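Subject: Re: head view in the simulated episodes
List: treruto-data
Date: Jun 22, 2025

> Is the tilted head view worth keeping in the training set, or should we filter it out before the Pollock run?

Keep it for now. With the view this far over, both grippers still show above the white shell – the right one much larger than the left.

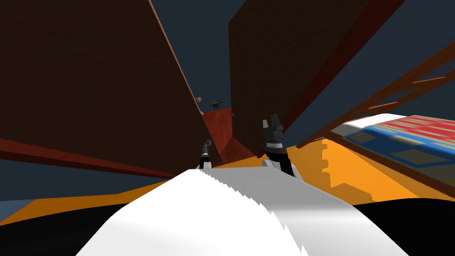

## What I need from Astdale

- 900 episodes in the Lasten format, with 8 held back for checking
- the tilt angle logged at every step
- failed attempts left in, marked as failed

I'll train 2 versions, with and without the tilted views, and post both results.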